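Print
E-mail this page

Seasonal ride hosts and queue entertainers - Pukulmont Park

Pukulmont is looking for ride hosts and queue entertainers for the summer season, and we'd love to hear from people who have never worked in a theme park before. We open the new Kosby log flume in August, with 190 metres of covered queue, and we want guests to enjoy the wait nearly as much as the splash!

Ride hosts check height limits and restraints, load the boats and keep the platform moving. Queue entertainers work the line in costume, telling stories, running silly quizzes and cheering up small children who have just been told it's another half hour. Most of the team end up doing a bit of both - say on your form if you'd prefer one or the other.

You'll need to be 18 or over, happy outdoors in all weather and comfortable talking to strangers. Shifts start at 9 in the morning and you'll have 2 days off each week. Training is paid, uniform and costume are provided, and staff get free entry for themselves and a guest on days off. The staff bus runs from Brenau station and back after closing.

We are hiring roughly 100 people across the park. Auditions for entertainers are relaxed and held in small groups with Divya Iyengar, our live shows manager. Bring a two-minute story, a song or a daft walk.

To apply, pick up a form at the Gounder Gate office or e-mail Sheila Wragg in the recruitment team.

E-mail Sheila Wragg

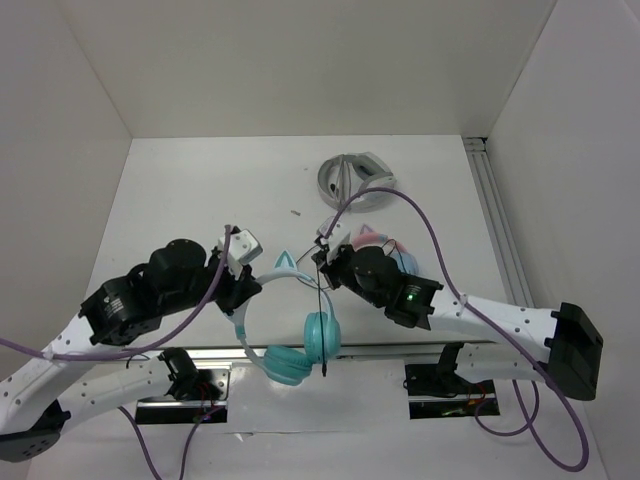
Cat-ear headphones in teal and a paler colour.

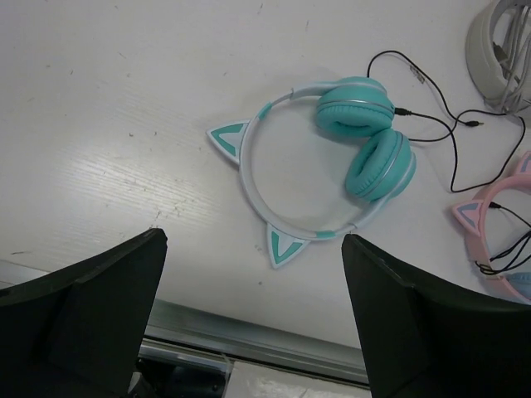
Can I apply together with a friend?

Please do, but send a form each and put the other person's name in the notes box. We'll try to book you into the same audition group, though we can't promise the same shifts.

Print | E-mail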